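스텐 2칸 도시락에 소시지랑 치즈 예쁘게 담는 법

도시락 싸는 이야기를 또 들고 왔어요. 지난번에 반찬통 냄새 빼는 글을 올렸더니 "그래서 점심에는 도대체 뭘 담아 다니세요?" 하는 댓글이 꽤 달려서요. 오늘은 제가 제일 자주 싸는 소시지+치즈 조합을 처음부터 끝까지 적어 볼게요. 불 쓰는 건 소시지 굽는 것뿐이라 아침에 정신없는 분들도 할 수 있어요!

준비물
칸이 나뉜 스테인리스 도시락 (저는 600ml짜리를 써요)
소시지
조각 치즈, 구멍 뚫린 단단한 종류로
오이나 방울토마토 조금
빵 또는 밥
키친타월

1. 도시락부터 말리기
저녁에 설거지한 통이라도 아침에 보면 모서리에 물이 고여 있을 때가 많아요. 키친타월로 칸막이 옆 움푹한 데를 꾹꾹 눌러 닦아 주세요. 뚜껑에 고무 패킹이 있으면 그 홈도요. 저는 이걸 귀찮다고 건너뛰었다가 빵 바닥이 축축해진 걸 먹은 적이 있습니다... 진짜 맛없어요.

2. 소시지 굽기
칼집은 안 내는 편이에요. 칼집을 내면 모양은 귀여운데 식으면서 퍽퍽해지더라고요. 약불에 기름 없이 올리고 물을 두 숟갈 넣은 다음 뚜껑을 덮어요. 물이 다 날아가면 뚜껑 열고 데굴데굴 굴려 가며 색만 내 주면 끝. 껍질이 살짝 쪼글해질 때 불을 끄면 돼요.

3. 꼭 식히기
접시에 올려서 11분. 왜 하필 11분이냐면 제가 머리 말리는 데 딱 그만큼 걸려서 그래요 ㅎㅎ 손등을 대 봤을 때 미지근하지도 않으면 담아도 됩니다. 덜 식은 채로 뚜껑을 닫으면 안쪽에 김이 서리고 치즈가 땀을 흘려요.

4. 치즈 자르기
치즈는 냉장고에서 막 꺼냈을 때 잘라야 단면이 깔끔해요. 전 세모로 도톰하게 자르는 걸 좋아하는데, 얇게 썰면 점심때쯤 서로 달라붙어서 떼어 먹기가 번거롭거든요. 칼에 물을 살짝 묻혔다가 닦고 자르면 훨씬 잘 들어가요.

5. 담는 순서
긴 것 먼저, 세모난 것 다음, 자잘한 것 마지막! 소시지를 넓은 칸에 먼저 눕히고 치즈를 옆에 붙인 뒤에 남은 틈을 오이로 채워요. 빵은 다른 칸에 따로 넣고요. 빈틈이 있으면 가방 안에서 다 뒤섞이니까 오이는 넉넉하게 썰어 두세요.
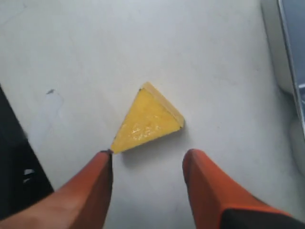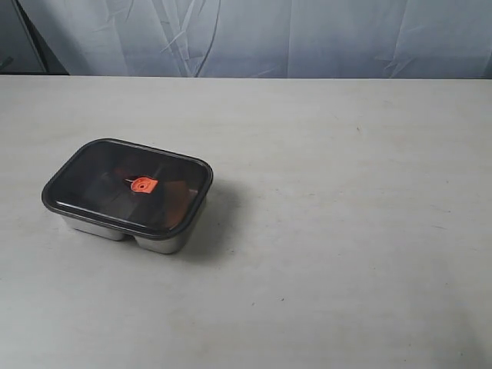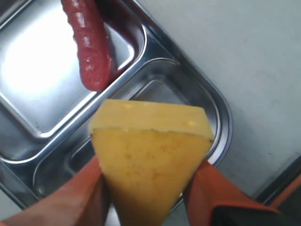
도시락통은 뭘 사야 하냐는 질문도 많이 받는데, 저는 유리, 플라스틱, 스텐을 다 거쳐서 지금은 스텐에 정착했어요. 유리는 예쁜데 출근길 어깨가 너무 아프고, 플라스틱은 김치 한 번 담으면 색이 안 빠지더라고요. 뚜껑은 취향인데, 저는 가운데 주황색 탭이 달린 저 짙은 반투명 뚜껑 같은 스타일이 좋아요. 속이 어렴풋이 비치니까 냉장고에서 꺼낼 때 빈 통인지 아닌지 한 번 보게 되거든요. 한 가지 주의할 점은 스텐 통은 전자레인지에 못 넣는다는 것! 데워 먹는 반찬을 싸는 날에는 다른 통을 쓰세요.

더운 날에는 보냉백에 아이스팩을 꼭 같이 넣어 주시고요. 5월만 돼도 낮에는 꽤 덥잖아요. 저는 아이스팩을 통 위에 얹어요.

남은 치즈는 종이 포일로 한 번 싸고 지퍼백에 넣어서 냉장고 맨 아래 칸에 둬요. 랩으로 바로 싸면 표면이 미끈해져서 저는 별로였어요. 다음 글에서는 이 치즈 자투리로 만드는 감자전 올릴게요. 소시지 굽는 불 조절이 잘 안 되시면 댓글에 팬 종류를 같이 적어 주세요!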